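Tinora Nightstand, One Drawer
2 min read -- 27 shares

Item 3679. Honey-colored wood, square top with a rounded front edge, square legs that taper a little. Good size for a lamp and a charger. Drawer is a plain wood box, pale inside, no liner. Pulls right out for cleaning.

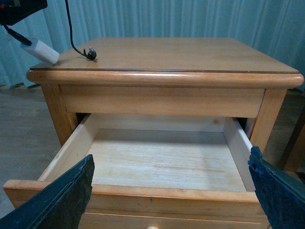

Ships from Wastthorpe in one carton, 20 lbs. Legs go on with the Hamann bolts, key inclued. Allow 16 minutes -- less if you've done one before. 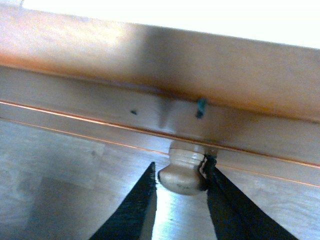 Photo: Zetum

Small round wooden knob, pale, mushroom shape. Spare knobs sold seperately, same finish only. Back in stock December.

16 comments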